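J'ai craqué en février pour la housse de couette Cirkell, après trois hivers à me battre avec une vieille couette Pamside qui perdait ses plumes partout. Deux mois plus tard, je suis conquise (enfin, presque !). Le tissu est doux dès la première nuit, il ne gratte pas, et les boutons-pression tiennent bien mieux que ceux de ma Dremton.

Le tri de la chambre a suivi, forcément - quand on change le linge, on change tout.

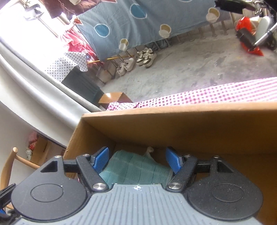 Le tricot vert, dans son carton, à côté du lit.

Côté lavage, 2 passages à 40 et les couleurs n'ont pas bougé. Par contre elle sort de la machine toute chiffonnée, et moi le repassage, non merci ! Mon amie Yufang la suspend encore humide et ça suffit, paraît-il. Je n'ai pas la place.

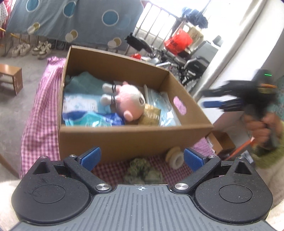 La peluche rose et blanche, dans le carton posé sur le vichy.

Mon vrai reproche, c'est la taille : la mienne flotte un peu dans les coins, et il n'y a pas de liens à l'intérieur pour attacher la couette. Pour ce prix-là, c'est dommage - j'ai fini par en coudre moi-même. Je lui mets quand même 4 étoiles et je reprendrai sûrement les taies.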